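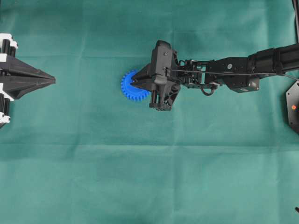 Plastic Spur Gears as Replacement Parts
Project report, second-year Design and Manufacture, Peltley College

1. Background
The workshop at Peltley has a hand-cranked display model, the Trudine drive, which is used on open days. Its plastic gears wear at the teeth and the supplier no longer sells spares. Our group was asked to find out whether a replacement spur gear could be made in the workshop, and how long it would last compared with the old part.

2. Making the gears
We measured the worn gear with callipers and drew it again from scratch, as the original drawing was missing. The first version was too tight on the shaft and had to be reamed by hand. The second version had a slightly larger bore and a small chamfer on each tooth. Each gear took 70 minutes to print. Blue filament was used for all of our own gears so that they would not get mixed up with the old ones.

The teeth are straight and evenly spaced. We kept them rectangular to match the old part, although the textbook (Zacharopoulos, chapter 17) prefers a curved profile. A curved tooth would not have meshed with the gears still in the model.

3. Testing
Gears were laid flat on a plain cloth for inspection before and after each run. A green cloth was chosen over the white bench top - chips and loose strands of blue plastic were much easier to spot against it. It needed ironing and never got it.

Each gear was then fitted to the Dramby test stand and turned for 1000 revolutions under a light load. After that it was taken off, brushed clean and checked again.

4. Results
The first version failed early. A tooth sheared after 182 revolutions, close to the root, where the layers had not bonded well. The second version finished the full run with some polishing on the tooth faces and no cracks that we could find with a hand lens. Noise was slightly higher than with the old gear.

5. Problems
The load on the stand drifted during the longer runs and had to be reset. We also lost two afternoons in March to a blocked nozzle.

6. Further work
The second version has been fitted to the model. The matching pinion is still the old one and should be redrawn next - its bore has not been measured yet.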